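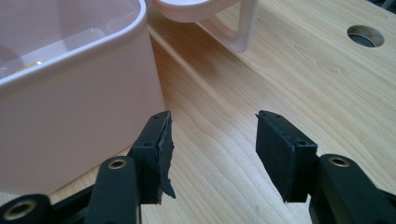
Coletti Table Oil, Clear Matte, 400 ml
Item no. 219
Made by Jekico

Coletti Table Oil is a clear oil for indoor wood tables, desks and shelves. It soaks into the wood and dries to a matte surface that can be touched up in spots. It contains no pigment. Pale woods will still warm up slightly with the first coat, so try it on the underside first.

How to use
Sand bare wood with 150 grit and wipe off the dust. Stir the can – don't shake it. Put on a thin coat with a lint-free cloth, following the grain, and wipe off whatever is still on the surface after 15 minutes. Let it dry four hours before the second coat. Wait a full day before setting anything heavy on the table.

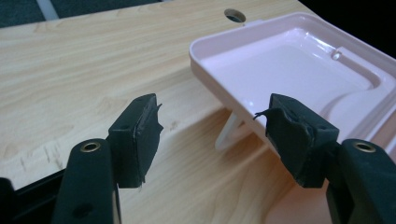
Light wood-grain tabletop.

Not suitable for laminate, varnished wood or outdoor furniture. If you have the older Ladefoged soap finish on your table, wash it with plain water and let it dry overnight before oiling.

Oily rags can catch fire on their own. Soak them in water and lay them flat outdoors to dry before throwing them away.

Also available in White Matte (item no. 66). Cloths and sanding pads are sold separately under the Busteo name.

Product questions: Pirjo Halonen, wood care desk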